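My mother's rule was that shoes stopped at the door, and for thirty years I took this as a personal insult. Then I bought a house in Dunmont with pale floors and became her in 7 days.
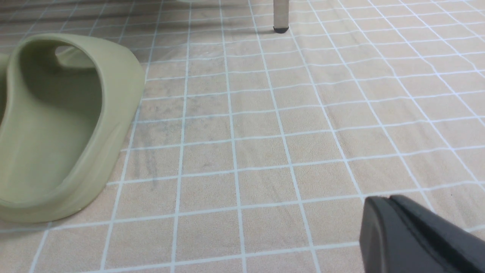
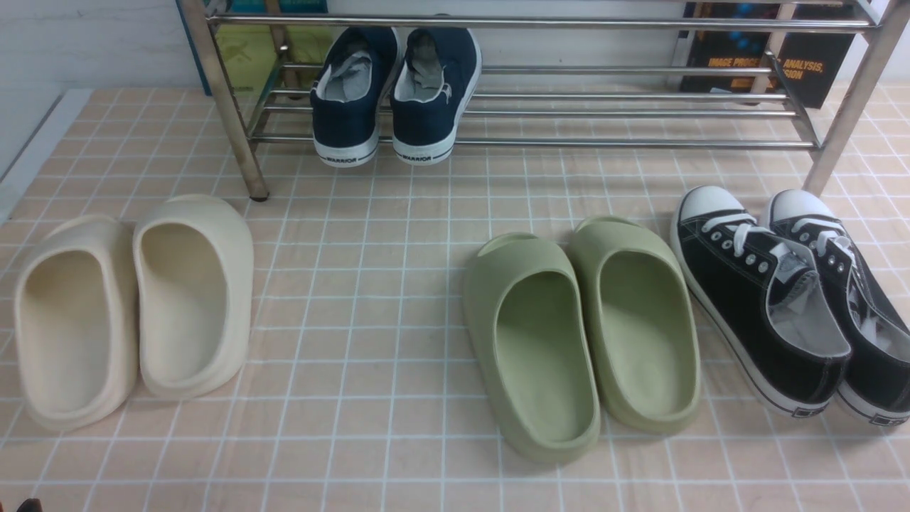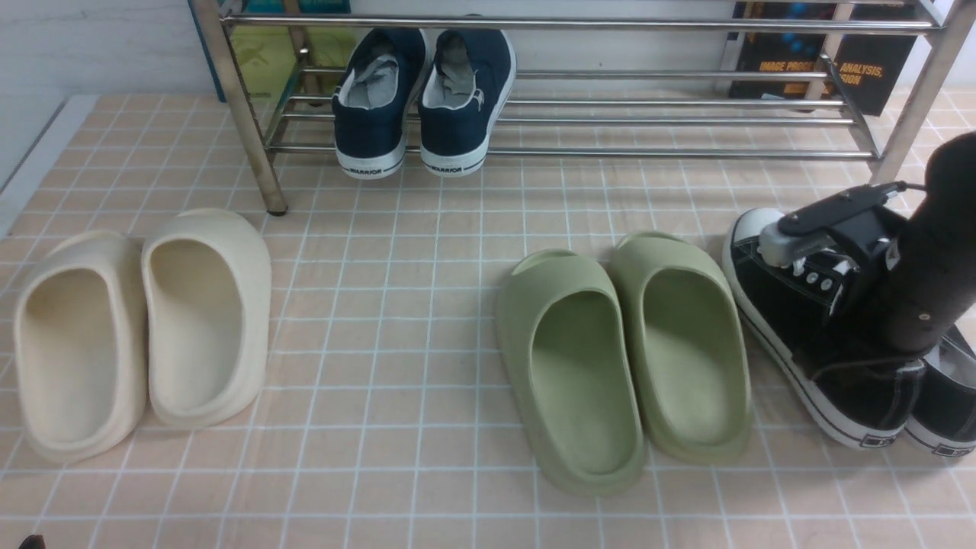 Guests take it worse than family do. Hema Hegde, my oldest friend, arrived last October in boots with 100 eyelets and laced them back up, slowly, each time she wanted a cigarette. My uncle from Prarkau simply stands on the porch and shouts his news through the screen. It's mostly about his knees, and he can keep it up until dark.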